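Ticket 394 — Linen room, Dustonau guesthouse
Category: Towels
Priority: Low (submitter selected "Urgent")
Status: Waiting on submitter

Reported Tuesday, 9:40
The green hand towels with the pink border will not fold to the Wernorport shelf standard. I fold in thirds, the border is meant to face out, and by lunch the stack looks like it has been slept on. Have tried folding harder.

Reply, 10:15
Thanks for the detail. Please confirm which end you start from, and whether you are folding on the bare table or on the plastic sheet. Folding harder is not a supported method.

Submitter, 11:02
Plastic sheet. I start from whichever end is nearest, like a normal person.

Reply, 13:30
Understood. Steps to try, in this order:
1. Lay the towel out flat, full length.
2. Take one bordered end by both corners. One corner and a hopeful tug doesn't count.
3. Raise the border before you carry it over. Dragging it across the sheet rucks up the terry.
4. Fold, press, walk away.

Steps 2 and 3:

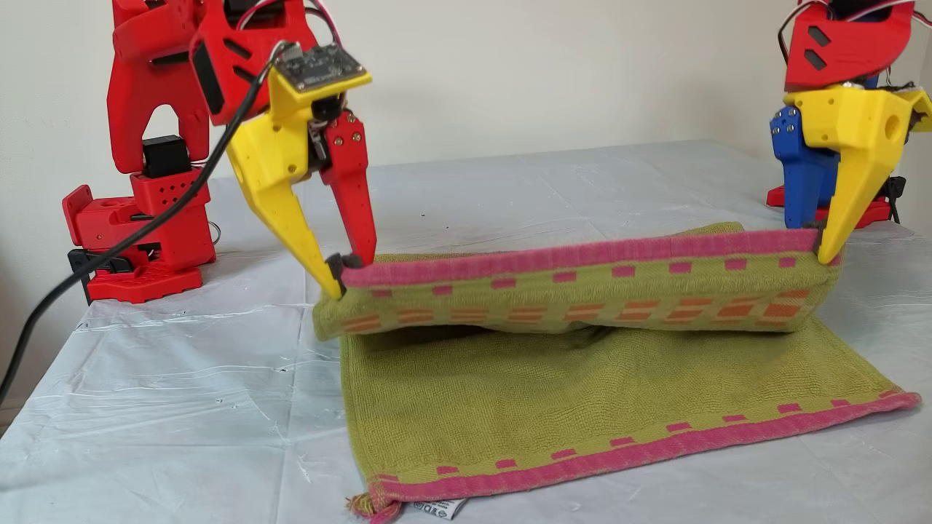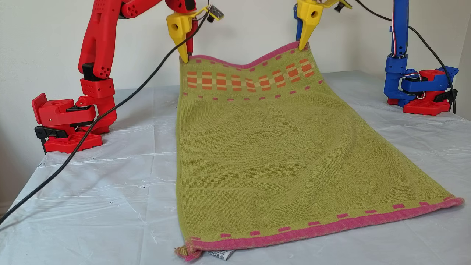

Olive-green towel, pink border held at both ends and raised off the sheet.

Submitter, 15:48
Did all four. First towel fine. Second towel fine. Third towel has a border that is visibly shorter than the towel it is attached to, so it puckers whatever I do. I suspect the Idis laundry runs it at 100 when the label says 56 — the label being the one part that has not shrunk.

Reply, 16:20
Shrunken border is a known issue and belongs to Laundry, not Folding. Please put the puckered ones at the bottom of the stack, border to the wall, and open a separate ticket. Leaving this one open until you send the shelf count.

Submitter, 16:24
The shelf count is 3. The rest are on the chair.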